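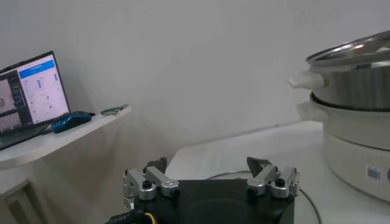 Gripper, fully open

Projector B keeps dropping out (Laker piece, upstairs gallery)
Status: open

Hello all, me again! Second ticket this month for the same work, sorry. The left-hand projector in the Laker installation went black at 9 this morning, came back by itself, then went again while a school group was in (they thought it was part of the piece, bless them). Sound carried on fine throughout, so the film itself is still playing.

What I've tried so far:
- Power off at the wall, waited 20 minutes, back on. Picture returned, lasted 46 minutes, gone again.
- Swapped the video cable with the one from projector A. A stayed good, B still dropped, so I don't think it's the cable.
- Cleaned the dust filter, and it was filthy. Fan sounds happier but no change to the fault.
- Turned the lamp down from 100 per cent to the eco setting. Lasted longer, I think, but the blues look flat and the artist won't be keen on that.

Update, 3.15 pm: Asger Thygesen rang back from Flesberg, where the piece was shown before us. They had the same trouble in the last weeks of their run and got round it by moving the player off the shelf above the projector (it gets very warm up there). I've put ours on the floor behind the Dusine screen for now, with the longer lead.

Update, 4.40 pm: no dropouts yet, lamp back at full. Could someone check it first thing tomorrow before doors? Spare lamp is in the Leka crate, top tray. Please leave this ticket open until it's done a full day.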